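Teaching by demonstration (robotics)

Teaching by demonstration is a way of giving a robot a task by having a person carry the task out with the robot's own arm, either by pushing the arm around by hand or by driving it from a distance.

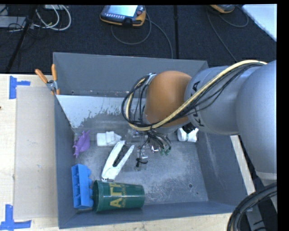 Does a robot taught this way understand the task?
In most cases there is little reason to think so. The robot has a record of motions and, in newer systems, camera views that went with them. It can often repeat what it was shown under similar conditions. Claims that go further than that need to be checked one at a time, and many have not been.

Terms
The field has never settled on a name. "Programming by demonstration," "imitation learning" and "learning from demonstration" are used for overlapping things, sometimes within the same paper. Sales material tends to say "teaching," a word that flatters the machine. Older shop usage, in which an operator "teaches" a point by moving the arm there and pressing a button, is a good deal more modest and is still what many factory workers mean by it.

Methods
In hand guiding, also called kinesthetic teaching, the operator takes hold of the arm and moves it. The joints must be able to give way, either because they sense force or because the motors are put into a soft mode. The method is easy to explain to a newcomer and tiring over a long shift. The operator's hands and body also get into the camera's view, and a system trained on those views may come to depend on something that will be missing when it runs alone.

In remote control, the operator works a joystick, a handheld tracker or a smaller copy of the arm. This keeps people out of the pictures, but usually at a price in feel. Operators who can't sense contact tend to press too hard or stop short, and both habits end up in the data.

A teach pendant, the handheld control box supplied with many industrial arms, can be used to jog the arm from point to point. It is slow, and it gives stiff, broken motion that is poor material for learning. It remains common for setup and for getting an arm out of trouble.

Picking from a bin
Taking mixed objects out of a bin is a favorite test. Items may lie on their sides, rest against one another or sit close to a wall where fingers have little room. Toys, cups, clamps and blocks are typical choices. They are cheap and varied, but they are also picked by the same people who report the results, and a set of household odds and ends says little about sealed bags, wet produce or loose screws.

Cost of data
Demonstrations are often described as cheap. The Marside trials are the case most often cited for this, with 2411 recorded picks from a single station. The figure is less impressive on a second look: 1121 of them were dropped before training, mostly for failed grasps and for pauses in which the operator was plainly thinking. The hours spent on the dropped picks were left out of the published cost. A later set from Kekana kept all 1760 of its recordings, failures included, and labeled them by outcome - a more honest practice, though it has not been widely copied.

Criticism
The usual complaint is that success rates are measured on the same table, with the same lighting and the same objects used for training. When the Rellero picking system was moved to a second site at Staden, it needed 3 rounds of new demonstrations before it was put back to work. Its makers called this fine-tuning. Critics called it doing the job again.

A second complaint concerns the demonstrators. Two people rarely clear a bin in the same order or approach an object from the same side, and averaging their motions can produce a path that neither would have chosen. Using one skilled operator avoids the problem but ties the robot to that person's habits, bad ones included.

See also
Hand guiding
Remote manipulation
Bin picking
Teach pendant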